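Old Wallpaper Patterns Find New Buyers in Clollitz

December 29, 2024

14 Shares 3 Comments

A small wallpaper printer in Clollitz will bring back 30 old patterns in January, after a year in which more people than expected asked for flowers, ribbons and bows on their walls.

The company, Cora, has printed wall coverings in the town for two generations. In the last years it sold mostly plain papers in white, sand and gray. This fall the owners opened the old pattern books again, and customers were invited to say which designs they wanted to see in the shops.

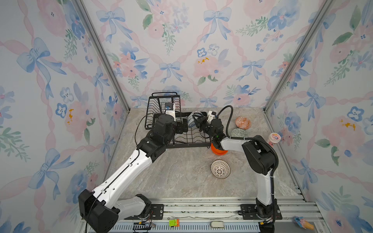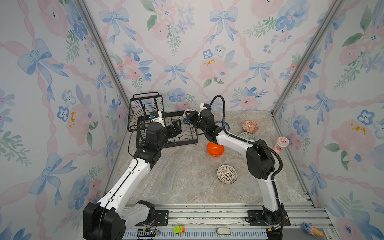 Cora received 467 answers. The largest group, 143 people, chose a floral design of some kind. Stripes came second. Papers with birds, which the company had thought would win, came only in fourth place.

"I was surprised, because for a long time our customers told us that flowers were for grandmothers," said Leokadia Kurek, who is responsible for the patterns at Cora. "Now the granddaughters come into the shop and they ask for the same paper. Sometimes they bring a small piece which they took from behind a cupboard."

Kurek started at the company as a color mixer and has worked with the pattern books since the former head of design retired. She said that the oldest book is in poor condition and that several pages are stuck together from damp. Those patterns could not be saved. For the others, the drawings were copied by hand and then scanned, and the colors were compared with old rolls from the storage room.

Not all colors will be the same as before. Some of the old greens were very dark, and in test rooms they made the walls look closer. Cora has made these greens lighter. The pinks and blues stay almost as they were -- only the paper behind them is a little whiter.

The first 2,000 rolls will be sold in the factory shop in Clollitz and in one store in Truditz. Other stores must wait until spring. The price was not yet decided when this article was written, but the company said it will be higher than for the plain papers, as each pattern needs more printing cylinders.

In Truditz, the paint and wallpaper store Ó Dubhghaill has already cleared a wall near the entrance for the new collection. The store sells mainly to people who renovate their own homes. According to the staff there, many customers do not want to cover a full living room with a large pattern. They buy two or three rolls and use them in a hallway, in a small kitchen or behind open shelves.

This is also what Cora recommends to beginners. A big pattern must meet correctly at every seam, and a person who hangs paper for the first time often forgets to buy enough for this. The company will print the length of the pattern repeat on the label in larger numbers than before. It will also offer a free evening course in the factory shop, where visitors can practice on boards before they start at home. Places are limited, and people must sign up at the counter.

The new papers are made for a paste which goes on the wall and not on the paper. They can be wiped with a soft, damp cloth, but Cora does not advise them for the wall directly beside a shower or a stove.

A second group of patterns is planned if the first one sells well. Kurek would like to include the birds in it, even with their fourth place. "They are the most beautiful drawings we have," she said. "The people who chose them wrote us the longest letters."

The factory shop is closed for the holidays and opens again in the first full week of the new year -- with the floral papers on the tables to the left of the door.

14 Shares 3 Comments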